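The Plush Corner, Before the Holidays

Posted in: Around the Home, Kids' Rooms, Soft Toys

439 shares | 27 comments

I have been wanting to put the plush corner on this site all year, and now I finally get to! If you came over from the sewing pages, welcome, and please forgive the complete lack of hems. If you've been here since the old place, you'll know most of these toys already, and you'll be glad to hear that the long-legged rabbit has had her ear sewn back on (twice).

The corner started in October, when Hạnh Dương and I gave up on the big wicker trunk. We loved that trunk. It held everything, and so it was impossible to find anything in it, and the toys at the bottom came out with flat faces. We tried shelves for a while, which looked beautiful for one afternoon. Then we tried a hammock in the corner, one of those net ones, and the smaller toys slid to the middle and stayed there in a ball. The kids thought it was wonderful. I was the one who had to get the ball apart.

What we have now is much simpler. There's a rug, there's a box with a lid, there are flowers, and the toys come out onto the floor where you can get at them. I can't tell you how much I love this arrangement! When my niece comes over she goes straight to it, before she has her shoes off, and tips the whole lot out with a noise like a horse. Packing it up again takes one song, if it's a long song.

A few things people have asked me by email, and I'd rather put the answers here once:

Washing. I wash plush toys in a pillowcase with the end tied, on the gentlest cold cycle we have, and I dry them flat on a towel. Anything with long fur gets brushed when it's still a little damp. A plain dog brush works better than the expensive toy brush I bought, and I'm a bit cross about that. Brush out from the middle in all directions and the fur fluffs up like a dandelion. It's the most satisfying job in the house!

Mending. Hạnh does this part and she is so much better at it than I am. She uses doubled thread and a ladder stitch, and she keeps a jar of spare eyes and noses that I am not allowed to tidy. If a seam goes on something you love, don't wait until the stuffing is out, just stop and pin it. I once lost most of a penguin between the car and the front door.

Storage. Please get a lid that fits. Ours at the old place didn't, and the dust got in, and then a moth got in, and we had a very sad weekend. I also like a box I can see from the hallway, in a color that isn't gray. We painted the hall gray when we moved to Stumholm and I have been putting bright things next to it ever since.

Giving away. Every fall we pick out the toys that haven't been played with and they go to the swap table at the Melberg hall. It costs us 80 in gas and parking over the season and it's worth every bit. I've come home with more than I took more often than I'd like to admit. The frogs came that way, most of them. We are a frog household now.

One last thing before the gallery. I said I'd post the corner when the site passed 3,000 visitors, and it went past that while I was looking for my glasses. Thank you all so much! I've been meaning to do a proper big gallery with every toy by name, and I will, but I'd like to get my favorite up first.

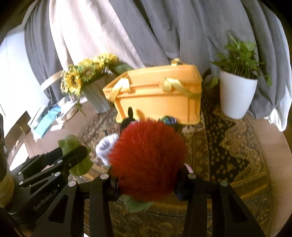
Stumholm, 2025-12-07

The red shaggy one, right in the middle where it belongs! Look at that fur going off in every direction. I never get tired of it with the fuzzy green underneath, it's a color combination I would never dare to wear and I think it's perfect on a toy. The light green frog on the left has its head tipped up and those big round eyes, and I'd like to know what it's thinking.

Behind them is the box, mustard-orange with ridged sides, and I'm so pleased with the pale yellow ribbon handles. The sunflowers are artificial, in the white ribbed vase, so they get the same sunny faces all winter and I never have to change the water. And do look for the little white-and-gray plush down on the rug, because it's easy to miss next to all that red.

Coming next: the rabbit with the mended ear, the knitted whale, and the bear that Hứa from the swap table brought over in a bread bag. I still need to brush the bear. Hạnh has also promised to write out her ladder stitch instructions, with drawings, and I'll add them under Mending as soon as she hands them over.

If you have a corner like this one, tell me how you keep it! I'm especially keen to hear from anybody who has worked out what to do with very long tails. Ours get shut in the lid every single time.

Nhung Hồ

Filed under: plush toys, toy storage, sunflowers, frogs

27 comments | Share this page

Write to Nhung through the contact page | © The Plush Corner | Back to top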